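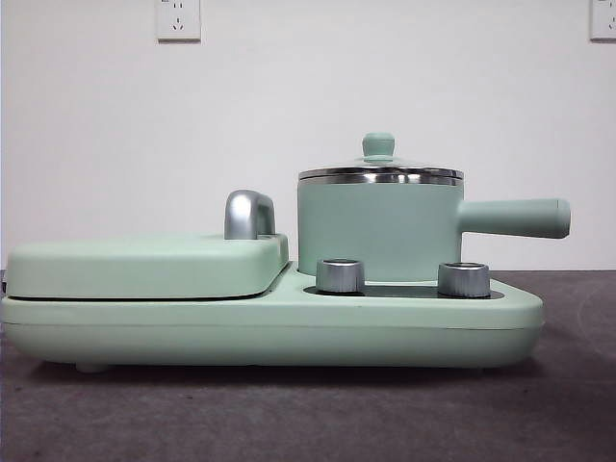
*Two-in-one breakfast maker in mint green, with the griddle side closed.*

# About Cuketti

Cuketti is a small shop and repair bench for compact kitchen appliances. We sell new and reconditioned breakfast makers, single hobs, kettles, egg boilers and toasted sandwich makers, mostly to people with short worktops: students, people in bedsits, caravan owners, and parents setting up a second kitchen for a relative.

We are in Skultow, on the ground floor of the old Kassab building. The entrance is in the yard, on the left past the bike racks.

## How we started

Fadi Darwish opened the repair bench in November 2000 with one table and a rented cupboard. At first it was nearly all kettles and irons. Customers kept asking where they could buy something small that would cook an egg and a slice of toast without taking up a whole counter, and after a while he began to stock a few. Alaric Abernathy joined to run the shop side and still does the ordering. Fadi does the repairs and decides what goes on the shelf.

We now keep 63 models in stock. Combined units, with a griddle or sandwich plate at one end and a small pan on a heating plate at the other, are what we are asked for most. They suit one or two people. If you cook for four every morning, you will be happier with a full-size hob and a separate grill, and we will tell you so in the shop.

## What we look at before we stock something

Every model spends time in our own kitchen before we order it. We make porridge, boil eggs, toast sandwiches and leave the washing-up until the afternoon, as most people do. Fadi then takes one apart to see how hard it is to get at the fuse and the thermostat.

We also want to be able to get parts. Lids, handles and pans get dropped, and it is a pity to throw out a working base over a dented saucepan. There are 263 different spares in the drawers behind the counter, including some for machines that went out of production years ago. If yours isn't on the list, bring in the old part and we will try to match it.

Colour is a matter of taste – we do get asked for mint green a lot, and for cream. We can order other colours where the maker offers them, but delivery takes longer.

## Repairs

Last year we repaired 747 appliances. Most were back with their owners within a week. Please empty and wipe down your machine before you bring it in, and bring the lead if it comes off. We look at it first and ring you with a price. If you decide against the repair there is nothing to pay, and you can leave the machine with us for recycling.

Repaired items are tested for electrical safety and go out with a Cudik tag, our own label, showing the job number and the work done. Keep the tag, as you will need it if the same fault comes back.

## Visiting

The shop is open Tuesday to Saturday. The bench closes an hour earlier than the till, so come before four if you want to talk to Fadi about a repair.

Page last updated 3 Jul 2025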